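Visit report: Szulc returns and repacking, Meltthorpe
2019-10-24

The invitation promised "the warehouse without the drudgery". I have been to enough of these to leave the brochure in my bag, so I took the bus out to Meltthorpe and got there before the coffee did.

Szulc handles returns for a string of online sellers. Toys, chargers, kitchen bits, anything small that people change their minds about. The building has 116 people on the books, and the open day was meant to show how the firm plans to automate the sorting. The system is called Grangate and comes from a supplier in Clilden. It went in last December, at first on one line and now on 5.

We were given a talk. A slide said each line could clear 303 items an hour. I asked whether that was measured here or at the supplier's own site, and was told it was "a design figure". On the line we watched, it was a good deal slower, and it stopped twice while we stood there. Both times a woman in a fleece walked over, moved something an inch and pressed a green button. She has done the job for 12 years and used to be called a sorter. Her title now is line attendant, on the same pay.

What slows everything down is the stock. Cartons of one product, all the same way up, are easy, and the machines have done those for years. Returns are a jumble, and a hand gripper has to deal with whatever has been put in the tray.

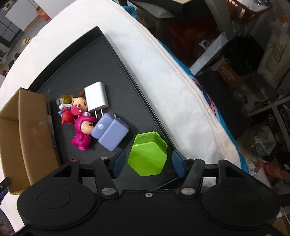
Mixed small items in a tray, with the gripper open around a green container.

A person picks up a plug adapter or a soft-edged toy without thinking. The staff I spoke to were fair about this. They did not hate the grippers, and one man said his wrists were glad of any help going. What bothered him was the pace. The easy items now go to the machines, so the trays that reach the benches are the awkward ones, one after another, and the hourly target has stayed where it was.

I put that to the manager leading the tour. He said targets were "under review" – he did not say by when. He did say no jobs had been lost. Later, in the canteen, I heard that agency shifts had been cut over the summer, and those workers were never counted among the 116.

There was a training room too, with new chairs and a poster about skills. Around a third of the staff have been through the course. Two of them told me it was mostly how to clear a jam and who to ring if that fails.

I don't doubt the thing will get better. I would like to go back in a year and see who is still standing at the benches, and what the target says by then. The manager said I'd be welcome. The bus back was late.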